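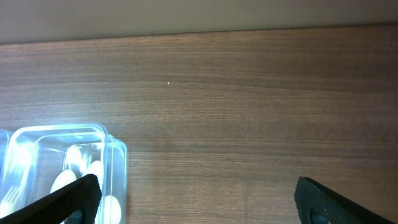 그럼 우리는 이제 옆에서 구경만 하는 겁니까, 하고 첫 설명회에서 뒷줄에 앉은 분이 물었습니다. 비슷한 질문이 그 뒤로 여러 번 들어와서 답을 한 페이지에 모았습니다. 대상은 Silar 포장동에서 일하는 직원 전체이며, 내용이 바뀌면 이 페이지를 고치고 휴게실 게시판에도 붙입니다.

## 일자리와 근무

### 로봇이 들어오면 인원이 줄어듭니까?

포장동 인원은 17명이고, Besteo 셀 도입을 이유로 한 감원 계획은 없습니다. 일회용 식기 분류를 맡던 자리는 검수와 자재 보충 쪽으로 옮깁니다. 정년이나 개인 사정으로 빈 자리를 다시 채울지는 아직 정해지지 않았습니다. 정해지면 공지하겠습니다.

### 임금이나 교대 시간이 바뀝니까?

기본급과 교대 시간은 그대로입니다. 다만 작업 배정을 종이 대신 Gotent 화면으로 하게 되므로 교대 전에 본인 자리를 화면에서 확인해야 합니다. 휴게실과 탈의실 앞에 단말기가 있습니다. 휴대전화에 설치하는 것은 의무가 아닙니다.

### 야간에는 로봇만 돌립니까?

아닙니다. 사람이 없는 시간에는 셀을 켜지 않습니다.

## 현장 작업

### 로봇이 맡는 일은 정확히 무엇입니까?

통에서 식기를 하나씩 집어 세트 트레이로 옮기는 일입니다. 트레이를 봉투에 넣고 봉하는 일, 상자에 담는 일, 출고 전 확인은 계속 사람이 합니다. 손목을 같은 방향으로 계속 비트는 동작이 많아 통증을 호소하던 공정이라 먼저 골랐습니다.

### 성공률은 얼마나 됩니까?

6월 시험에서 집기 성공률은 숟가락이 97퍼센트, 포크가 68퍼센트였습니다. 포크는 살끼리 걸려 두 개가 같이 올라오는 경우가 많았습니다. 이 수치로는 포크를 맡길 수 없어서 당분간 손으로 합니다. 납품사에서는 거의 100퍼센트까지 올릴 수 있다고 하지만, 우리 쪽에서 다시 재기 전에는 계획에 넣지 않습니다.

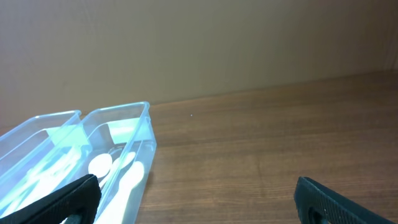 ### 자재 보충 방법은 어떻게 달라집니까?

보충 담당은 통을 채우는 것 외에 통의 위치와 내용물의 방향도 봅니다. 예전에는 손이 닿는 곳이면 어디에 두어도 됐지만 이제는 정해진 자리가 있습니다. 투명한 통 두 개를 옆벽이 거의 맞닿을 만큼 붙여 놓은 배치를 기억해 두시면 됩니다. 오른쪽 통의 흰 플라스틱 숟가락 가운데 큰 것은 머리가 위를 보고 긴 손잡이가 앞쪽으로 뻗어 있는데, 보충할 때도 손잡이 방향을 이렇게 맞춰 주십시오. 몇 개가 겹치는 것은 괜찮습니다. 가득 눌러 담지는 마십시오.

### 로봇이 물건을 놓치면 누가 처리합니까?

작업대 위에 떨어진 것은 그대로 두고 정지 버튼을 누른 다음 치웁니다. 팔이 움직이는 동안 손을 넣지 마십시오. 바닥에 떨어진 식기는 폐기합니다. 놓친 횟수는 셀이 기록하므로 따로 적지 않아도 됩니다.

### 손가락 부분의 패드는 직접 갈아도 됩니까?

안 됩니다. Grabner 교육을 받은 설비 담당만 교체합니다. 표면이 들뜨거나 찢어진 것을 보면 Gotent에 '패드'로 접수해 주십시오.

### 셀이 멈추면 그날 물량은 어떻게 합니까?

수작업으로 돌립니다. 기존 작업대 두 개를 치우지 않고 남겨 둔 것은 이 때문입니다. 멈춘 시간만큼 수량 목표를 낮추며, 개인 실적에는 반영하지 않습니다.

## 교육과 기록

### 교육은 근무 시간에 받습니까?

네. 기본 교육은 근무 시간 안에 하고, 교대조마다 따로 엽니다. 설비 담당 과정은 희망자를 먼저 받습니다. 컴퓨터를 다뤄 본 경험은 필요 없습니다.

### 카메라가 직원을 촬영합니까?

손목에 달린 카메라는 작업대를 보는 용도입니다. 보충 중에 손이 찍힐 수는 있습니다. 영상은 집기 오류를 확인하는 데만 쓰고 근태나 인사 평가에는 쓰지 않습니다. 본인이 찍힌 영상을 보고 싶으면 포장동 사무실에 신청하십시오.

### 여기에 없는 질문은 어디로 보냅니까?

휴게실 질문함이나 Gotent의 '문의' 메뉴를 이용하면 됩니다. 이름은 쓰지 않아도 됩니다.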